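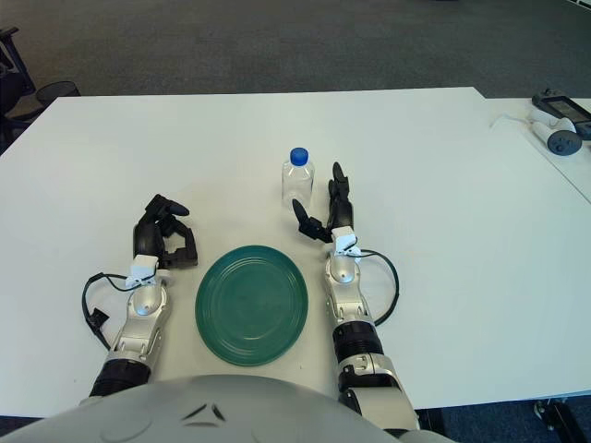 September 2025, abends, Tee neben der Tastatur

Mir tun die Schultern weh, und zwar beide. Heute war mein erster Tag, an dem ich ganz allein fernsteuern durfte, und ich habe die ganze Zeit die Ellenbogen hochgezogen, als müsste ich die Arme vom Roboter selbst tragen. Esi hat es nach einer Viertelstunde gesehen und mir von hinten die Schultern runtergedrückt. Hat genau drei Durchgänge gehalten, dann saßen sie wieder an den Ohren.

Die Aufgabe klingt so albern, dass ich sie meiner Mutter am Telefon kaum erklären mochte: Wasserflasche greifen, anheben, kurz halten, zurückstellen. Das war's! Der grüne Teller steht nur dabei, der kommt erst morgen dran, aber er soll jetzt schon auf dem Tisch sein, damit sich das Modell an ihn gewöhnt (sagt Huw, und Huw hat den Plan geschrieben). Mich hat er den ganzen Vormittag gestört, weil ich ständig Angst hatte, mit der linken Hand draufzukommen. Die linke macht ja gar nichts, aber sie will auch irgendwo hin.

Am Anfang bin ich viel zu schnell ran. Man sieht die Flasche, man denkt "greifen", und schon hat man sie mit dem Handrücken umgeschubst. Beim vierten Mal ist sie über den halben Tisch gerollt und ich habe laut "Mist" gesagt, was jetzt wohl in der Tonspur ist. Danach habe ich es so gemacht, wie Esi es mir gezeigt hat: erst neben die Flasche fahren, Finger weit auf, dann seitlich ran und unten zumachen.
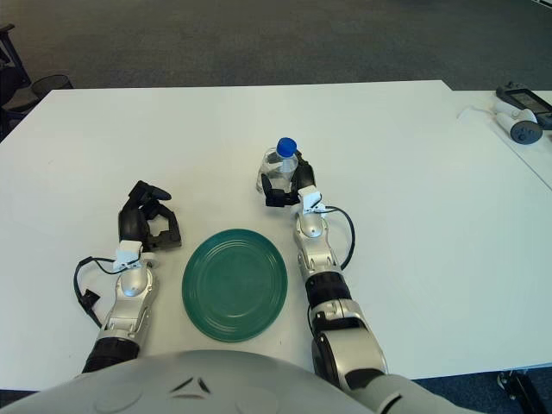

Seitlich ist überhaupt das ganze Geheimnis. Von oben kriege ich den Daumen nicht herum, und wenn der Daumen nicht sitzt, dreht sich die Flasche beim Anheben weg. Es ist so komisch, wie sehr ich meine eigene Hand dabei beobachte. In der Mittagspause habe ich mein Glas dreimal genommen und wieder hingestellt, nur um zu gucken, welcher Finger zuerst zumacht. (Der Mittelfinger. Hätte ich nie gedacht.)

171 Durchgänge stehen für heute in der Liste, gebraucht werden 900. Ein paar davon fliegen bestimmt noch raus, bei Nummer 236 auf dem Plan soll dann der Teller dazukommen, und bis dahin will ich eine saubere Hand haben. Sieben habe ich gleich selbst gestrichen, weil ich mittendrin gezögert habe. Huw meint, Zögern ist schlimmer als Danebengreifen, das lernt der Roboter nämlich mit, und dann steht er später da und grübelt. Da musste ich lachen, das habe dann wohl ich ihm beigebracht.

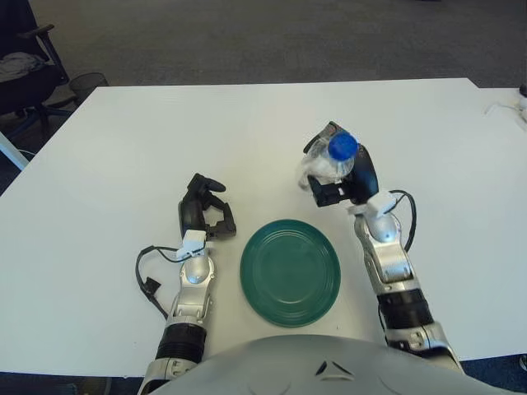 Beim Halten kippe ich immer ein bisschen, das muss ich mir abgewöhnen. Mein Handgelenk macht das von allein, so wie man jemandem eine Flasche hinhält. Esi findet das nicht schlimm - ein wenig Streuung sei sogar gut, solange man sie danach gerade abstellt. Das Abstellen mag ich übrigens am liebsten. Ganz langsam runter, Finger auf, und dann erst die Hand weg. Wenn das klappt, ist es richtig schön, fast wie Einparken.
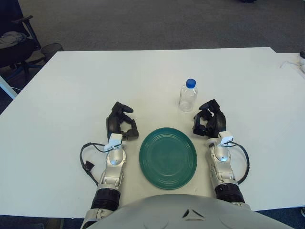 Rechte Hand an der Flasche, linke in Warteposition

Morgen um neun weiter. Kissen für den Rücken mitnehmen und Theophilus endlich sein Ladekabel zurückgeben.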